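La herencia de Skoridholm

La carta del notario llegó en octubre. Decía que la tía Elvira me dejaba la casa de Skoridholm y una deuda de 2,000 coronas con la ferretería Chaturvedi. No mencionaba a mi hermana Inés.

La llamé esa noche. Llevábamos tres años sin hablar y contestó al segundo timbre. Le leí la carta entera, incluida la parte de la deuda. Se quedó callada y luego preguntó qué día pensaba ir.

Tomamos juntos el tren de Tranddale. Ella llevaba un bocadillo envuelto en papel y no me ofreció. Yo miraba los campos. Al llegar preguntamos por la casa en el bar de la estación.

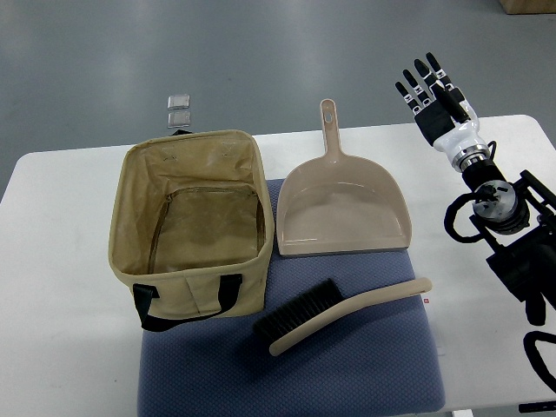

Véndanla antes de que empiece a helar, nos aconsejó Tomás Tully, porque el tejado no aguanta otro invierno y el camino se cierra con la nieve. Inés le preguntó si conocía a alguien que comprara. Contestó que no, que allí la gente solo vendía.

La llave giró a la primera. Dentro olía a leña vieja. La tía había dejado los armarios vacíos y las camas sin sábanas, como si se fuera de viaje. En la cocina colgaba un calendario de la naviera Curngate con los domingos tachados. Inés abrió la ventana y barrió el suelo sin quitarse el abrigo. Yo bajé a la ferretería a pagar.

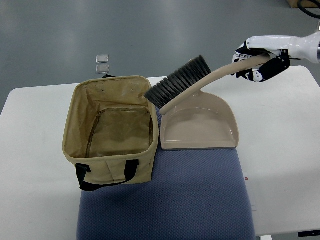
La deuda ya estaba saldada, me dijo una mujer desde detrás del mostrador, y quien la pagó había pedido que no se lo contaran al sobrino. Le pregunté cuándo. En verano, respondió, y siguió pesando clavos.

Volví despacio. Desde el camino vi luz en la cocina. Inés había encendido la estufa y calentaba agua en un cazo.

—Estuviste aquí en verano —le dije.

—Vine 2 veces. Me lo pidió ella.

—¿Y la casa?

—Le dije que te la dejara a ti. Yo no la quería.

Puso dos tazas en la mesa y partió en dos lo que quedaba del bocadillo. 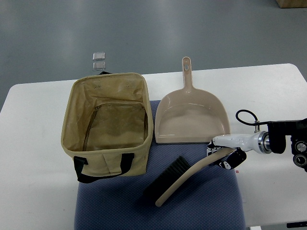 El invierno

No la vendimos. El tejado cedió en enero por el lado del establo y pusimos una lona. Inés se quedó con el cuarto de arriba y yo con el de la estufa.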